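Shop notebook: glue joints, August batch
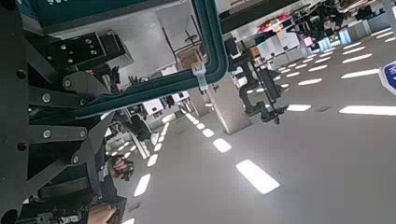 Hannelore Thaler

Print | E-mail

August, 4:40 p.m.

Opened the second can of the Lundgren hide glue. The label promises 2100 psi in maple. I'd like to know whose maple, and cut when, and by whom. Ours let go well short of that on both test blocks, and both times it went along the glue line with hardly any wood torn out.

Elville keeps telling me it's the water. Maybe. Their own sheet says to soak the granules overnight, then a few lines down says two hours is plenty. I don't see how both can be right. I soaked mine overnight and it still smelled off — the old Redska stuff never did.

Five more blocks clamped now, same board, end grain kept out of it. Warmed the pieces first this time. If these hold I still won't know whether it was the warming or the longer clamp, because I changed both. Stupid. Should have split the batch.

Zarkside wants the chair backs glued with this by the end of the month. I'm not signing off on two blocks and a label. Yellow glue stays on the bench until then.

Leave the clamps alone, please. Pot needs washing — whoever gets to it first.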